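Deveo and Wadham open call for ideas on repair at home

Electronics maker Deveo has joined with the Wadham design school to ask the public how household devices could be made to last longer. The project, called Karnex, opened on 24/09/2019 and takes written ideas, sketches and short videos from anyone aged 16 or over.

A trial run in the spring drew 322 entries. Most dealt with small things – battery covers, worn cables, chargers that fit only one product – and two have since gone to the Deveo workshop for testing.

"We had expected people to ask for new features," said Beatriz Vilela, who manages the project for Deveo. "A lot of them wanted a spare part and a clear drawing."

Entries will be read by a panel of eight, led by Bheki Zwane of Wadham. The authors of the chosen ideas will share a fund of 2000 euros and spend a week with the Deveo design team.
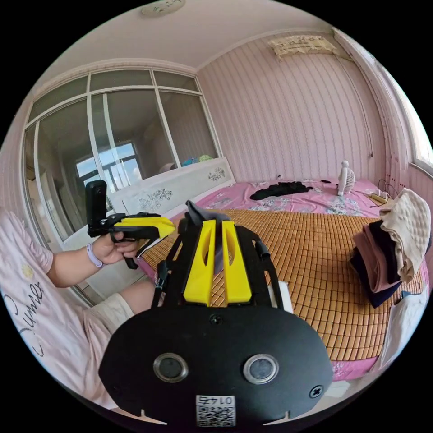
Entry forms are on the Karnex website in English and Portuguese. Questions about the rules should go to Simão Abreu at the project office.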